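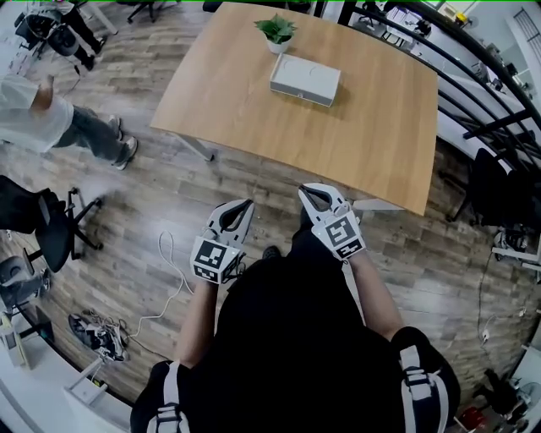
*At the near edge of the table, a white gripper in each hand.*

# Submitting a Live Concert Tape to the Clovmont Collection

Revised May 12, 2022

These instructions apply to donors and member clubs sending blues, jazz and gospel concert recordings to the Clovmont Collection. They cover open-reel tape and cassette. Discs are handled under a separate procedure, and questions on discs should go to Gladys Ayala in the accessions office.

## Before you begin

Do not play the tape. A reel that has been stored for many years may shed its coating on the first pass, and that pass is often the best transfer the tape will ever give. If the recording has already been digitized, send the files along with the tape and state who made the transfer and on what machine.

You will need a soft pencil, a deposit form, and one acid-free sleeve for each item.

## 1. Record what is written on the box

Copy every word on the box, the spine and any loose sheet, including misspellings and crossed-out titles. Enter this text in Field A of the form exactly as found. Corrections go in Field B.

Song titles deserve particular care. The Huaranga Club tapes arrived with four different titles for a single slow blues, and two of them proved to be the names used by the band on stage. Had the donor tidied the list, those names would have been lost.

## 2. Establish the date and venue

Enter a date only if it appears on the tape box, a ticket, a poster or a broadcast log. Name the source. If you have only a month and year, enter those and leave the day blank — for instance, "March 1976, per poster."

A broadcast date is not a performance date. Radio concerts were frequently held over for weeks, and repeat broadcasts were sometimes cut to a different length. Where both dates are known, list both.

## 3. List the performers

Give the featured artist first, then each member of the band with instrument. Mark any name taken from a stage introduction with the letter S. Sheyla Valderrama maintains the Collection's name list and will match spellings against it, so donors need not do so.

Guests who join for one or two numbers are listed beside those numbers only.

## 4. Assign item numbers

Number the items in the order they were recorded, starting at 1. If the order is uncertain, follow the order in which you found them and tick the box marked "sequence unknown." A single deposit may contain up to 100 items. Larger deposits must be arranged in advance with Jhair Arango.

Write the number on the sleeve in pencil. Never write on the reel, the leader or the cassette shell, and do not use adhesive labels.

## 5. Pack and send

Stand reels on edge. Fill any empty space in the carton so that nothing shifts, and keep each carton under 22 pounds. Place one copy of the form inside and keep one for your records.

## After receipt

The Collection will confirm receipt within 15 working days. Transfers are made at the Farnar studio under the direction of Washington Marinho, and a listening copy is supplied to the donor at no charge. Please note that more than 3000 tapes are waiting for transfer. Items in poor condition are taken first, whatever their date of arrival.

Deposit does not change the ownership of any performance or composition. Donors who hold a written agreement with an artist or a promoter should attach a copy to the form.

Forms may be requested from Eliécer Agudelo, Deposits. Please give the name of your club and the number of items.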